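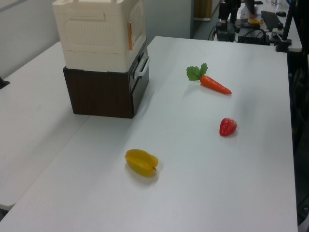

Gisela Kröger asked whether the drawer base is sold separately from the bin, and whether play food left in the drawer overnight will pick up marks from the wood-grain finish. The base is sold on its own under part number TZ-18. The finish does not transfer to plastic.

Tazi Stacking Storage, Drawer Base and Bin
Supplied by Harstead

Overview
Two-part storage for play food and other small toys. The lower part is a dark brown wood-grain base with a gray-faced drawer and a white handle. The upper part is a cream plastic bin with molded rectangular panels and a raised rim. The bin rests on the base without fasteners and lifts off by hand.

Placement
For tabletop or low shelf use on a level surface. Allow 11 inches of clearance on the handle side so that the drawer can open fully. Do not place the handle side against a wall. The unit is not intended for wall mounting.

Stacking
One bin per base. A second bin may be stacked on the first if the combined contents weigh no more than 6 pounds. Do not stack a base on top of a bin.

Contents
Storage units ship empty. Play food is listed separately in the Vorkico range, which includes the carrot with leaves, the strawberry and the star fruit. All three fit in the drawer or the bin. Pieces with leaves should go in the bin, as leaves can catch on the drawer opening when the drawer is full.

Labels
Adhesive labels may be applied to the side of the bin. Remove old labels with warm water and a soft cloth. Solvent-based removers dull the cream plastic and are not covered under the warranty.

Cleaning
Bin: hand wash, mild detergent, air dry.
Drawer base: wipe with a damp cloth and dry immediately. Do not immerse.
Play food: hand wash. Dry around the leaves and stems before storing.

Replacement parts
TZ-18 Drawer base, complete
TZ-41 Drawer handle, white, with two screws
TZ-11 Bin, cream

Handles ordered before March used a longer screw. The current screw fits both versions.

Availability
In stock at the Stomville warehouse. Bins and bases ordered together ship in one carton. Play food ships separately.

Page revised May 17, 2020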